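New in paperback: crime and suspense

January 28, 2019

The paperback of Siham Slaoui's second thriller, The Jusau Ledger, is now in stock at both shops and can be reserved by phone or at the counter.
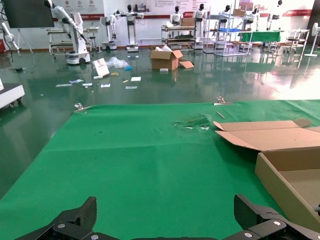
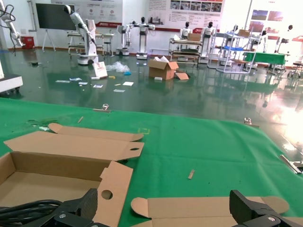
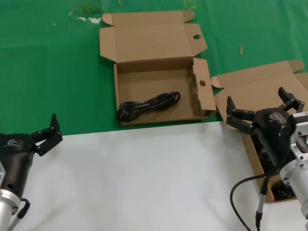
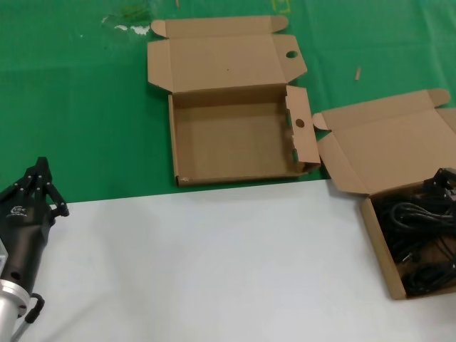 The story follows Tarek Belhaj, an auditor at the shipping firm Firnata, who finds 53 payments to a captain declared dead before the first was made. His manager tells him to close the file. A week later the manager is missing, and the police want to know why Belhaj's name is on the last transfer.

Slaoui tells the story in two strands. One runs forward from the audit, the other backward from a drowning at the port of Jusau. They meet on page 327, and readers are advised not to skip the dated chapter headings, as the order of events depends on them.

The paperback runs to 560 pages. It is set in slightly larger type than the hardcover and adds a map of the harbor and a short afterword on the sources. The text is otherwise unchanged, apart from a corrected tide table in chapter 2.

A third book, Polteo, is due in May. It moves inland and follows Inspector Stamatopoulos, a minor figure here – she appears in the customs office chapters and again at the inquest. The publisher states that it can be read on its own. Orders for the hardcover are open.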